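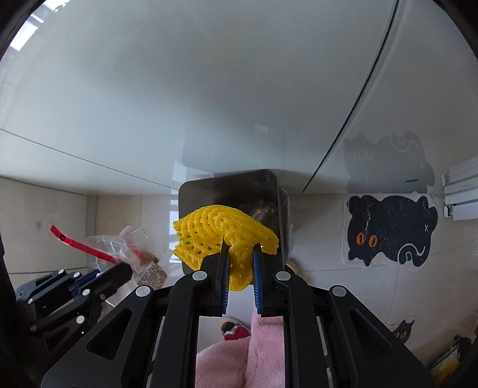
By the Josau Product Information Office

Lastix Fixed Asset Register

The Lastix Fixed Asset Register is a desktop and browser application for organizations that must record, depreciate and report on property and equipment. It is supplied by Josau to small and mid-sized companies, charitable bodies and school districts, and may be purchased alone or with the Lastix general ledger.

Each asset is entered once, with its cost, date placed in service, location, funding source and useful life. The register then calculates depreciation for every open period and prepares the journal entry for review. Entries are not posted until an authorized user approves them. Where an asset was bought with restricted funds, the restriction stays attached to the record through transfer, partial disposal and sale.

Two depreciation books are included in the standard license, so that financial statement and tax figures may be kept side by side. Additional books are available on request.

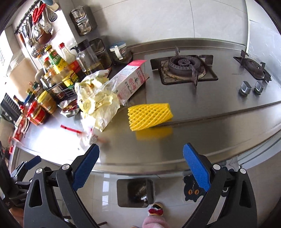

Yellow foam mesh sleeve at the front of a gas cooktop.

Editions

The Standard edition holds up to 400 active assets and allows two users to work at the same time. Retired assets do not count toward the limit and remain available for audit inquiries. The Dretcombe edition has no asset limit and adds lease schedules, construction in progress and multiple entities with separate fiscal years. Customers may move from Standard to Dretcombe at any point in the license term -- existing records, attachments and user permissions carry over unchanged.

Reports

Standard reports include the roll-forward schedule, additions and disposals by class, depreciation by department, and a listing of fully depreciated assets still in use. All reports may be exported as spreadsheets. Report layouts are locked once a period is closed; a closed period may be reopened only by an administrator, and the reopening is recorded in the activity log.
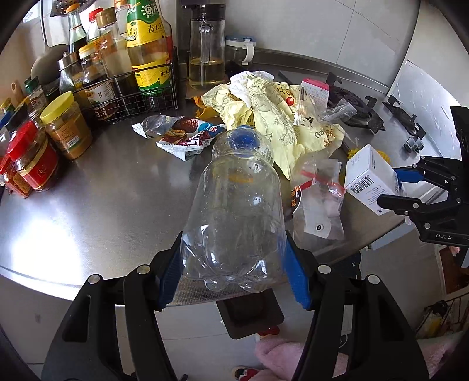 Reports prepared for outside auditors may be saved as a package and released through a read-only login. The login expires on the date set by the administrator and does not use one of the licensed user seats.

Data conversion

Opening balances may be loaded from the Josau import template or from a Yokoyama ledger file. The template checks for missing service dates, duplicate tag numbers and accumulated depreciation greater than cost before any record is accepted.

License and support

Licenses are issued for a term of 12 months and include updates and telephone support during business hours. Scheduled maintenance takes place on Sunday. Pricing is provided by written quotation.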